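13 October 2025

Restoration bench, notes on the Zetum print

Started on the second can of the Zetum material today. The label says reel two of a two-reel comedy, title unreadable, and the leader has been replaced at some point with blank stock from a different decade. The film itself is 35mm nitrate, tinted amber for the interiors and blue for the night exteriors. Shrinkage is worse than on reel one but still inside what the Bidetti gate will take if we run it slow.

Went through the whole reel by hand on the rewinds before putting it near anything with a motor. Edge damage on the right side for the first part of the reel, then it settles down. The old splices are cement and mostly sound. Two let go as soon as they were flexed, so I cleaned and remade both. Each cost us one frame that had already torn through at the perforation. The torn frames are in an envelope in the can, marked with their place.

The story, as far as I can follow it without most of the titles: a piano tuner is mistaken for a concert pianist and gets taken to a country house to play for the guests. Reel one ends with him opening the lid and finding a nest of kittens on the strings. Reel two picks up with him trying to play without waking them. This goes on longer than it should, then there is a chase through a greenhouse, then the real pianist shows up and is thrown in a pond. The greenhouse part is the best thing in it. It is all done in a long shot, with the tuner going in one door and the butler out of the other, and the timing holds up very well even at the wrong speed.

On speed. The Ferkura transfer from years back, the one everybody has seen, was run at 24 and looks frantic. I tried 18 on the viewer and the kitten scene drags, though people walk like people. At 20 the chase works and so does the walking. I would go with 20 for the whole reel and leave it alone. The cue sheet that came with the can asks for "moderato, then lively" and gives no number, so it is no help.
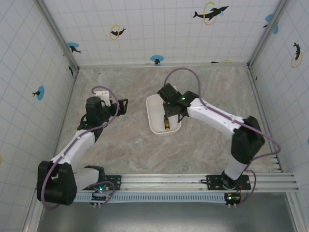
Silent Film Workshop - Bench Notebook

Titles. Eight intertitles survive in this reel, and three of those are flash titles, a frame or so each, left in as a guide for whoever was meant to cut in the full-length ones. I can stretch the flash titles from a good still. The lettering is clean on all of them. Two more are missing outright. One must come just before the greenhouse, where the tuner is seen talking to the maid for a long stretch and then there is a jump to her laughing. The other is near the end. The Chin synopsis (the typed sheet, not the handwritten one) gives a line for the first gap: "I have never met a piano I could not apologize to." It fits the length of the shot and it fits the joke. For the second gap the synopsis only says that he explains himself to the hostess.

My view is that we should use the Chin line but set it in a plainer face so it can be told apart from the originals. For the second gap I would put in nothing. The explanation can be read from his hands well enough, and I don't want to write jokes for a dead studio.

Tinting. The amber has faded unevenly and in places is closer to a dirty yellow. The blue is good. I took readings from the middle of the longest amber shot, where the dye looks most even, and will use those as the reference for the rest. The pond scene is a puzzle. It is plainly shot in daylight, has no tint now, and comes between two blue sections. Either it was left untinted by mistake when this print was made or the shot came in from another source. The perforations match and so does the edge code on both sides, so I lean toward a mistake. Leave it untinted for now and say so in the notes that go out with the scan.

Decomposition: a patch near the tail, almost a minute long, starting as mottling in the top corner and spreading across the hostess's face by the end of the shot. No stickiness and no smell beyond the usual. It should be scanned first, ahead of everything else on the reel, and checked again before it goes back in the vault.

Compared the ending with the Ferkura version. Theirs fades out on the tuner walking down the drive with his bag. Ours goes on. He stops, looks in the bag, and takes out a kitten, and the shot runs long enough for the kitten to climb onto his hat. There is then an end title in the same face as the others. I went back and forth over the join with a loupe and there is no splice, so this is how the print was struck. It is a much better ending, and it makes sense of the shot of the empty piano that has always looked like a leftover.

Reel one, for comparison, is in the state I left it in August. The remade splices have held. The first title card still wants a decision on whether to stabilize it. It weaves a little from side to side, and I think it did so when new. I would leave the weave in.

Music. Tried the first half against the piano track that was cut for the Ferkura disc, just to see. It's useless at 20, as expected, and the kitten scene has loud chords all the way through, which kills the idea of him trying to be quiet. Whoever plays for the screening should see the picture first and be told to stay down until the lid falls.

To do:

Scan the decomposing section, then the rest of reel two from the head.
Stills of the three flash titles at full resolution.
Set the Chin line and try it at two lengths.
Ask for a look at the handwritten synopsis again. There is a crossed-out paragraph after the pond that I couldn't make out from the copy.
Clean the Bidetti gate. It was picking up dust from the old leader by the end of the test.
New can for reel two. The lid on this one has rusted along the lip and sheds when it is opened.

Reel two is back in cold storage, tail out, with a paper tag on it.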